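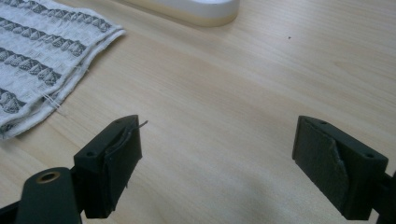

Opinion > Work and Money > Small Workshops

Latest Opinion Letters Regional Subscribe

Budget for the rubber

When the board at Pladden asked me last February to look over their equipment plan, I made a pot of tea and settled in, because I do love a good spreadsheet (my family will tell you this is a sickness). There was a line for the arms, a line for the hand-held grippers, a line for freight. And then for pads, screws and inserts, all the little bits that touch the work all day long, there was nothing at all!

I've seen the same gap at Pendcombe and at a couple of places I'm too fond of to name. We budget for a gripper the way we budget for a fridge, as a thing you buy once and forget. But a gripper is much more like a pair of boots. The printed body will go on for ages, and meanwhile the rubber on the inside of the fingers lifts at the top, curls over, tears on a slant and shows the paler stuff beneath. The two fingers don't even have the decency to wear the same way. If your people are folding tea towels on a wooden table with pads in that state, you're paying full wages for half a grip.

So my plea to anyone drawing up next year's numbers is a modest one. If you've set aside $3000 for tools, hold back $1000 of it for consumables, and put it on its own line where it can't be nibbled at. Buy the spare pads with the first order — 20 sets wouldn't embarrass me — and label the tub. Give somebody an hour a month, paid, to change them. Yasmine Metwally does it at Pladden now, over her morning coffee, and she has a colour code I don't pretend to follow.

I know a third sounds like a lot. I'd still rather defend that line in a meeting than explain why good grippers are sitting in a drawer.

Comments

Debora Sanna: We ordered 32 spare pads and thought we were set for life. Gone by spring. Budget for glue too!

Kazimiera Mazurek: A third is over the top for a shop our size. Agree about the separate line, though.

Lucyna Grabowska: Does anyone cut their own from sheet? Keen to hear what thickness you use.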